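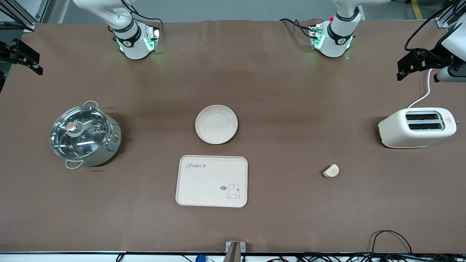

Fig. 4. Both arms parked at the back of the bench, breakfast things set out.

Workshop > Redar build > Manual > 6. Laying out the table

By Cecilia Odoi, 10 November 2024

6.1 Pull the cloth as flat as it will go. It will not go very flat.

6.2 Park both arms with grippers empty. Check that no cable can snag on the toaster.

6.3 Set out the plate, the tray and the covered pot. Leave 60 mm between neighbours. The arms have no manners and will go through whatever is nearest.

6.4 Bring one wrist over the pot and stop. Open the fingers wider than you think the job deserves.

CAUTION: Keep the speed at 17 per cent until section 7. The default is 900 somethings per second, and the Plamville bench still has the dent.
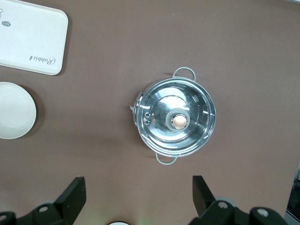
Despina Kontogiannis would put the wrist calibration before any of this, on the grounds that she did it afterwards in February and spent 2 evenings teaching Redar to pick up air.

NOTE: Fair. Do section 5 first if you skipped it, and you did.

6.5 Save the pose under a name you will recognise. "test" is taken.

Corrections to the Redar bench, Tanner workshop, Stustden | Back to top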